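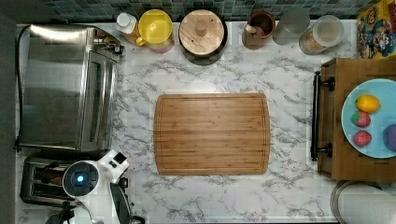 Don't buy it for the cooking, went the first reply when I asked on the Halstead owners' board whether the Rundby was worth 900 dollars, buy it if you like teaching a thing to do chores and don't mind teaching it twice.

I bought it anyway, and I've had it going since September, and I think that reply was pretty fair! I'd maybe have been nicer about it.

So, the Rundby is a single white arm with a black gripper and a round sensor with a little blue light in the middle. You get the arm, a clamp, a power brick, and a year of Ots, the app you use to show it jobs. Mine works from the toaster end of the counter, with the cutting board in the middle and the fruit tray over on the far side. I tried it by the sink first and it kept bumping the faucet (my fault, the setup guide does tell you to measure).

Teaching it is the fun part. You hold the arm, walk it through the move, tap save, and then do it a few more times with the stuff in different spots. Lemon from the plate to the board took me one evening and now it hardly ever misses. It comes in slow, stops over the lemon for a second like it's thinking it over, and then picks it up very politely. I still stand there and watch it with my coffee.

Strawberries are another story. The stock fingers squeeze a bit too hard, and you can turn the grip down in Ots, but then it drops them. I ended up paying 44 dollars for the soft fingertips from Bikwood, and those helped a ton. They should be in the box, in my opinion. They do pick up crumbs like crazy, so plan on wiping them.

It also doesn't love shiny things. My toaster oven has a brushed metal top, and on a sunny morning the arm would sometimes reach for a spot where there wasn't anything. Pulling the blind fixed it most days. Clear jars give it trouble too, so I've quit asking it to fetch those and just do it myself. I have arms!

Noise is fine, a soft whir, quieter than my fridge. The cable is my big gripe. It comes off the arm and hangs there, and there's no clip for it anywhere on the base. I've used tape. For this kind of money I shouldn't be using tape.

Support has been good so far. I had a joint that clicked, they asked for a short video, and a new part showed up 11 days later with a little hex key and instructions that made sense. Swapping it took me most of an afternoon, though I'm slow and I stopped for lunch.

Would I get it again? Yeah, I would, with the soft fingertips in the cart from the start. If you want dinner made, save your money. It won't chop, and it isn't rated for anything near a hot burner. I'm giving it four stars out of five, and I'd bump that up if they mailed me a cable clip. Next I'm going to try teaching it to put the lid back on the canister with the wooden knob, and I'll update the review if it goes okay.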